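Charging spot on a wood table – cable keeps sliding around and I don't love the power strip up there
Community Help > Home & Desk > Cables and Charging

Osamu Oshima
Posted Dec 15, 2023 · 1,403 views

Hi all, hoping somebody here has dealt with this. I have a wood table against a white wall, and I've been using it as the spot where phones get charged. The wood has a really swirly grain (I love it, my whole family makes fun of how much I love it) and I'm not willing to drill into it, screw anything to it or put strong glue on it. That's my one rule!

My setup is as simple as it gets. White power strip on the right side of the table, black charging cable plugged in at the top of it, and the rest of the cable just lies on the wood until a phone needs it. I bought the long cable on purpose because the short one never reached the chair. Now I have the opposite problem. There's this big loop in the middle of the table and it catches on mugs, sleeves, mail, everything.

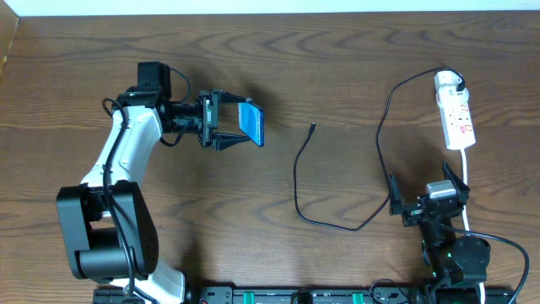
The loop I'm talking about, with the plug end up by the power strip.

So what I'd like to know:

Is there a way to keep the small end of the cable in one place without sticking something permanent to the wood?

Should the strip be lying on the table at all? My sister says it belongs on the floor or under the table. I like being able to reach the switches.

And does it hurt the cable to have it bent back and forth like that all day? I've already gone through one since October and it quit right at the connector.

I looked at a Leltetti cord box but it seems made for the floor and it's kind of ugly. Open to anything that isn't a drill.

Kazue Hattori
Helpful member · 966 posts

Hi Osamu! I had nearly the same thing going on in my kitchen, and your cable is just too long for the job. Wide loops like yours are fine for the cable itself, so don't worry about the curve. What kills them is the sharp bend right where the cord meets the connector, usually from picking the phone up while it's still plugged in and letting the cord hang off it. I'd bet that's how the last one went.

For the sliding, get a weighted cable holder. It's a little lump with a slot in it, and it sits there by its own weight, no glue at all. Mine is from Avosby and has a felt bottom, so it doesn't mark the wood. If you don't want to buy anything, a binder clip on a small heavy dish does the same job (I did that for a year and only stopped when I needed the dish back).

Then take up the extra. Gather whatever you don't need into a loose coil next to the strip and put one of those soft hook-and-loop ties around it. Loose! About as big as a saucer. Please don't wind it tight around your fingers and cinch it, and don't use the twist tie it came with. Leave enough to get from the strip to the spot where the phone goes, plus a little slack.

On the strip, your sister and I disagree. On top is okay if it's a dry table. If you're putting mugs up there, though, I'd move it, because one spilled coffee headed that way is no fun. Mine hangs on the back leg with two wide straps and I can still reach the switch without getting up.

One thing I'd ask – do you lay the phone flat, or do you want it standing up? I like mine up on its side so I can see the screen, and that changes where the end of the cable should be.
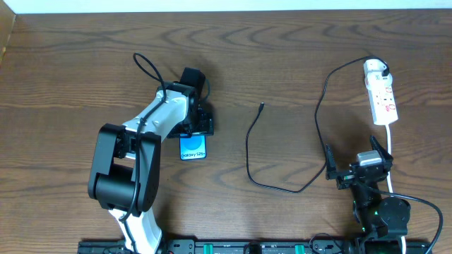

Galaxy S25+ held up over the left half of the table, cable end in the middle.

With the phone over on the left and the strip over on the right, the cord has to cross the whole table whatever you do. Swap it so the phone lives on the same side as the strip and most of that loop goes away. Then you could go back to your short cable, if you still have it!

Genji Shibata
New member

just get a wireless pad. no cable end to chase around. i have the Nokora one, works fine

Dalibor Havlíček
Member · 91 posts

The pad still has a cord going to it, Genji, so he'd be back to the same question with a different lump on the end.

I agree with Kazue on the coil and the weight. I'd add that a strip lying loose will creep a little every time you yank a plug out of it. I put a piece of rubber shelf liner under mine, cut a bit smaller than the strip so it doesn't show. Check under it now and then, as some of those liners can leave a haze on an oiled finish. Cork is safer if you're fussy about the grain, and it sounds like you are.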